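3.2 Work surfaces and retention of the mat

Small-object sorting tasks are sensitive to the surface on which they are carried out. A light part set down on bare wood slides when touched at the side, and a shallow part such as a container lid can rotate under a glancing contact without being lifted at all. Earlier work at the Clestov site (Symonenko and Hordiienko) treated the table as a fixed condition and did not report its finish. We take the opposite approach and treat the covering of the table, and the way that covering is held down, as variables.

Three coverings were compared: bare tabletop, a thin cotton cloth, and a flat gray mat cut to a rectangle. Each was used with the same set of household and packing items, which included lids, foam blocks, bottle caps and folded card. A trial consisted of placing two items on the surface, pushing one of them toward the other, and recording whether the second item or the covering itself had moved. Each covering received 300 trials in the first round. The cloth was dropped after this round, as it wrinkled under the lids and the wrinkles could not be reproduced from one trial to the next. A further 711 trials were then divided between the two remaining coverings.

Retention was tested separately. A loose mat crept toward the operator over a session, and the creep was largest when foam items were pressed down before being pushed. Double-sided tape under the mat stopped the creep but left a ridge that could be felt through the material, and lids placed over the ridge rocked. Weights at the edges were rejected because they reduced the usable area. Tape applied over the corners from above gave no ridge in the working area and could be replaced in under a minute. This method was adopted for all trials reported in Section 4.

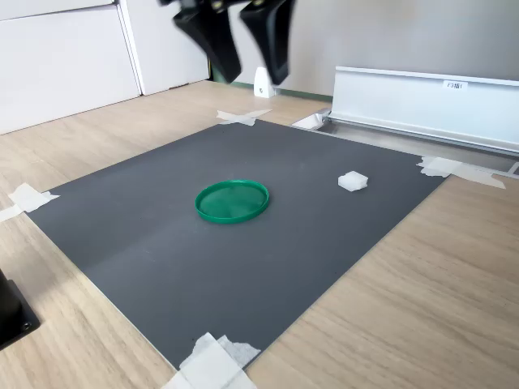 Figure 3. Green plastic lid and white foam cube on the taped mat.

Corner taping is not uniform, and we did not attempt to make it so. Strips were added when a corner began to lift, and old strips were left in place unless they had curled. The result is that the four corners differ in the area of tape they carry: in Figure 3 the far corner is held by a crossed pair of strips, while the near corner has a layered clump. Differences of this kind had no measurable effect on item movement as long as items were kept toward the middle of the mat. Items placed over tape were excluded from analysis, as foam in particular behaved differently on the tape surface.

The tape was renewed after every 200 trials regardless of its condition. Jaiswal repeated a subset of the lid trials at Skusbridge with the tape left unchanged throughout and found slight lifting at one corner, with no accompanying shift of the mat. The renewal interval used here is therefore likely to be conservative.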